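Trurholm Land and Demolition Orders Working Group
Minutes of the meeting held on August 1, 2019

Present: Tane Mudgway (chair), Idalina Cunha (minutes), representatives of the Ketamach residents' association, one observer from Van Beek Surveyors.
Apologies: Stevon district legal office.

1. Minutes of the previous meeting
Agreed, with one correction. Under item 4, "eviction notice" should read "stop-work notice". The two are separate instruments and carry different periods for objection.

2. Orders outstanding
I. Cunha reported 535 parcels on the Ketamach register, of which 421 now have a boundary survey accepted by the district. Parcels without an accepted survey cannot be entered in an objection, and orders against them run unopposed unless the occupier files in person.

Three new orders were served on the eastern track since the last meeting. Two concern animal shelters and one concerns a water tank. The tank order cites the wrong parcel. T. Mudgway asked that this be raised in writing and not by telephone.

3. Access road
The district has closed the lower road to vehicles over 20 tonnes. Residents reported that water deliveries have been refused at the barrier although the tankers are below the limit. The association holds weight certificates for two tankers and will obtain the third.
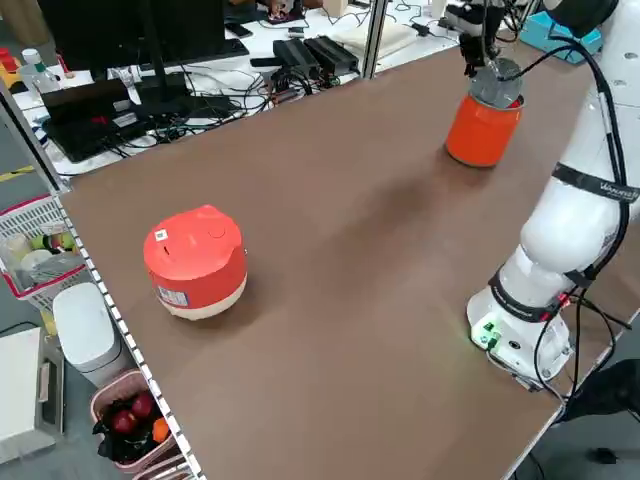
The meeting discussed whether the closure was made under the roads order or the security order. The notice at the barrier names neither. If it was the roads order, the closure should have been advertised beforehand, and no advertisement has been found. I. Cunha to request a copy of the signed order.

4. Survey work
Van Beek will resume on the upper terraces once the crop is in. The observer noted that the old marker stones do not agree with the district map along the northern edge. Both lines will be drawn and the difference shown. No line is to be described as agreed.

5. Objections
The hearing for the first group of files is expected in October. Statements must be signed by the occupier, with a copy of the tax receipt or tenancy paper attached. Files with neither are to be held back and listed separately.

6. Actions
TM: letter to Stevon on the tank order.
IC: request for the road closure order; list of files lacking papers.
Association: third weight certificate.
Van Beek: draft of the northern boundary sheet.

7. Any other business
None.

Next meeting to be fixed when the hearing list is issued.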